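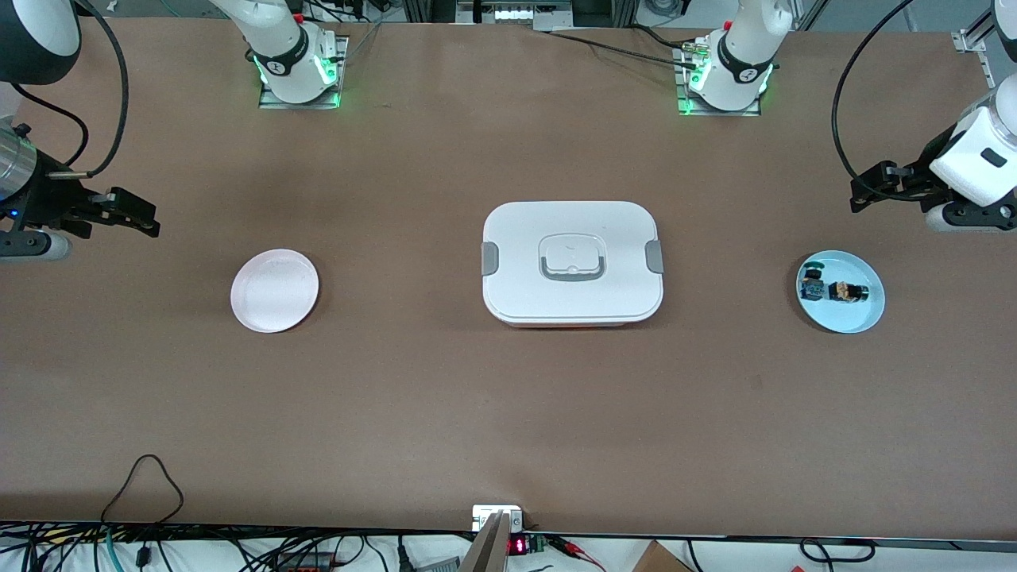
Bethel Ambaye wants 3000 parents in Lorkton to believe that a better packed lunch will change how their children do at school. I went to meet her expecting to be sold something, and I was, though she was good company about it.

Futby, her meal-planning service, charges families by the month and sends them menus. Lentils, flatbread, chopped fruit. "Most parents know what to cook," she told me. "They don't have the energy to decide."

That may be so. But is deciding worth paying for? She laughed at the question and then took some time over it. "I paid for it myself, before I started this. I was buying crisps at seven in the morning."

The claims on the leaflet are harder to swallow. It promises "sharper afternoons", and the evidence is a survey of 110 families, all of them already customers. I asked whether any teachers had been spoken to. "Two," she said. Had they noticed a difference? "One had."

Getachew Admasu, who taught in Brakach until April, is less taken with the idea. "Children swap their food," he said. "You can plan what goes in the bag. By noon it belongs to somebody else."

Ambaye does not argue with that — her own son trades his mango for biscuits. She says a school trial is next, and that she will publish the results whatever they show. I have asked her to send me a copy.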